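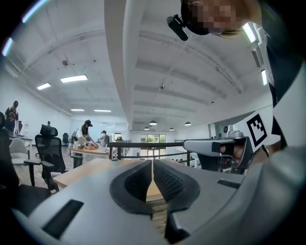
Clusau is a set of paired-gripper demonstrations collected for one question: how well can a policy learn a two-handed task when the two hands are recorded by separate devices that only agree on where they are some of the time? We had been chewing on that question for a good while before any recording started, and the card you're reading is our attempt to put down everything we'd want to know if someone else handed us these files. The grippers are hand-held, so there is no arm to calibrate and a session can be set up on any ordinary table, and each view comes from the gripper itself. You get a lot of your own finger pads in the picture, plus whatever else is going on past them. The square marker near the back of the second gripper is what the Nevum alignment step looks for when it wants to tie one hand's path to the other's, and it is also the thing we fussed over the most, as you'll gather further on.

Release contents

The current release has 2,715 demonstrations across 4 tasks. Everything was recorded in an open-plan workspace with people, chairs and daylight in it, and we left the background exactly as it was. The tasks are:

handover: an object goes from one gripper to the other over the table
cup_move: a small cup is picked up, moved and set down
sort_pair: objects are sorted into two groups, one gripper per group
hold_and_place: one gripper steadies an object while the other places something against it

Each demonstration is a folder with two video streams (left and right), a pose track for each gripper, finger opening width over time, and a short notes file typed in by whoever was recording. The notes are uneven. Some are a full paragraph and some just say "ok", and we decided to ship them as they were.

How the alignment works

Each gripper keeps its own estimate of where it has travelled, and those estimates drift apart, slowly at first and then all at once if you turn quickly. Nevum, our alignment code, takes every moment when a marker is readable, works out the relative pose, and then stretches the two tracks so they agree at those moments and stay smooth in between. It's a fairly plain least-squares fit with a robust loss on top. We tried a learned version as well, and it looked lovely on short clips and went badly wrong on long ones, so it's sitting in the attic folder if you're curious (please do have a look, we'd love company!).

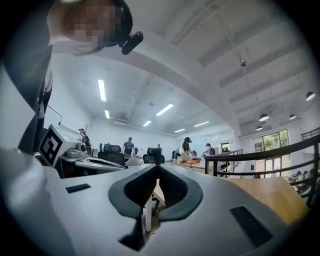
Figure 2. View from a gripper, with a large square marker on the white desk left of centre.

Markers fixed to furniture help as well. When both grippers pass a stationary marker at different times, Nevum can use it as a shared landmark even though neither hand saw the other. Set use_static to false if you'd like to see how much worse things get without it.

What we found

We trained the same policy, Tsang, on aligned and unaligned versions of the data, using 1,000 demonstrations for each run and keeping everything else the same. The aligned version was clearly better on handover and hold_and_place, where the hands have to meet. On cup_move there was no difference we'd want to defend, and looking back we should have expected that, seeing as one gripper does nearly all the work. Sort_pair landed in between and moved around with the random seed more than we'd like.

Known problems

Marker visibility is poor whenever the operator tucks their elbows in. The pose tracks carry a confidence column, and low values mean what they say.

Bright windows and ceiling lights wash out some views. We haven't corrected the exposure.

Left and right were swapped in a small batch of early handover folders. The loader fixes this for you, but if you read the files directly, check the swapped flag first or you'll lose an afternoon to it the way we did.

Finger width is measured at the base of the fingers, so it underestimates the opening when the pads bend around something soft.

Privacy

Faces are pixelated in the released videos, including those of people in the background. Audio was removed. If you come across a frame where the blurring has slipped, please open an issue with the folder name and we'll pull it.

Getting started

Install the clirnora package, point it at the folder you unpacked, and run the check script before anything else. It reads every pose track and lists any that are missing or cut short. Clirnora also includes a small viewer that plays both streams side by side, handy for getting a feel for the tasks before you train on them.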